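Corrugated work tray for play-cookware, open top
Stanolura equipment pages
By Raluca Stoica, December
3 comments

Low-walled cardboard tray for use on a countertop, with the Kozma amber pot and lid and the Nadier play-food set. The tray, the cookware and the food are issued under separate line numbers and can be requested separately. 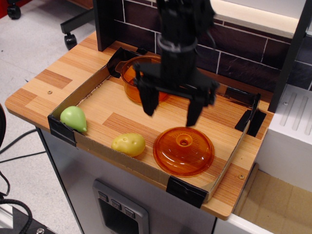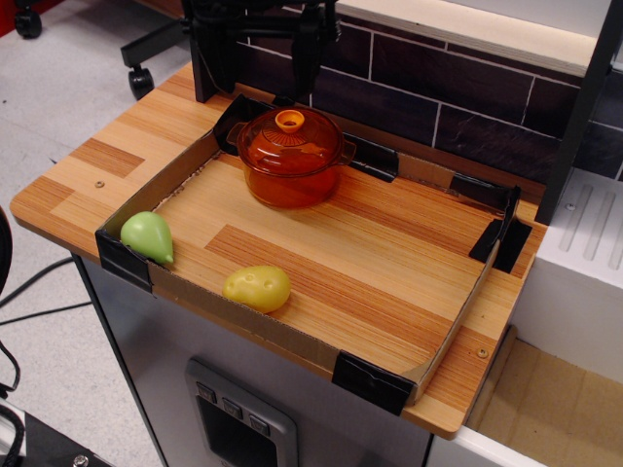 Dinden Equipment Loans, Small Items Section

General

The tray is a rectangular boundary for small objects. It keeps round and rolling items on a known part of the counter and marks the working area for whoever sets up next. It has low walls and no top. The walls are brown corrugated cardboard. The floor has the same wood-grain look as the counter it is used on, and objects show against it in much the same way as they do on the bare surface.

Corners and walls are held with black tape. Five pieces are used. Placement along the walls is not critical provided that every corner is covered and no tape end is left lifted on the inside face, where it will catch a sleeve or the rim of a lid.

Cookware

The pot is translucent orange with a rounded body. The lid is a separate part in the same color, domed and ribbed, with a knob at the center. The lid can be stored on the pot or placed flat on the tray floor with the knob upward. Do not stack anything on the knob.

The pot and lid are play items. They are not rated for a stove, an oven or a microwave, and must not be used to hold food that will be eaten. Wash by hand in lukewarm water with a mild detergent. Abrasive pads leave a haze in the surface that does not polish out. Dry the inside of the pot with a lint-free cloth before returning it.

Lids are not matched to individual pots by serial number. Any Kozma lid of the same size will seat on any pot of that size. It rests in place by its own weight, has no locking position and should not be used to lift the pot.

Play food

The full Nadier set contains 20 pieces. The yellow potato and the pale green pear are both plastic. The potato is oblong and lumpy and the pear is rounded at one end and narrow at the other, with a darker stem nub. Both will lie on their sides without support. Items of this shape can be put down at any angle, and if a repeatable starting layout is needed it is best to record which way the pear's narrow end points as well as where it lies.

Pieces may be wiped with a damp cloth. Do not soak them. Water that enters a molded seam is slow to drain and will mark the tray floor.

Ordering data

Tray, assembled, taped: line 288
Pot with lid, amber: line 1160
Play-food set: request by name
Replacement lid: request by name, state pot size

A tray is supplied taped and ready to place. Flat blanks are available for users who prefer to fold their own, and black cloth tape is supplied with them on request. Standard loan is 3 weeks. Extensions are granted if no other section has the item reserved.

Placement

Set the tray on a level counter with the full floor area supported. If the counter has a rounded front edge, keep the front wall behind the start of the curve. A wall that overhangs the curve will sag under the tape within a few days, and the floor will no longer sit flat.

Wipe the counter with a dry cloth before applying tape. Press each piece down from the middle outward. For a change of position, remove all the tape and start again; pulling the tray across the counter with the tape attached tears the outer liner of the cardboard.

Put the pot in first, toward the back, and smaller items in front of it. A pot at the front hides whatever is behind it from anyone standing at the counter.

Inspection and return

Check the walls for crushed flutes and the tape for lifted ends. A softened wall can be reinforced once with a further strip of tape along the outside. After that the tray should be replaced. Trays are consumable and do not have to be returned.

Pots, lids and play food are returned to the Small Items counter, clean and dry, by noon on Friday. Wrap the lid separately from the pot. Report chips and cracks on the return slip; there is no charge for ordinary wear.

Revision note

The line number for the assembled tray has changed. Requests made under the old number are still filled, with the current pattern. The inside dimensions are unchanged. Questions on stock go to Kamala Gowda at the Small Items counter, and corrections to this page to Raluca Stoica.

Shares: 20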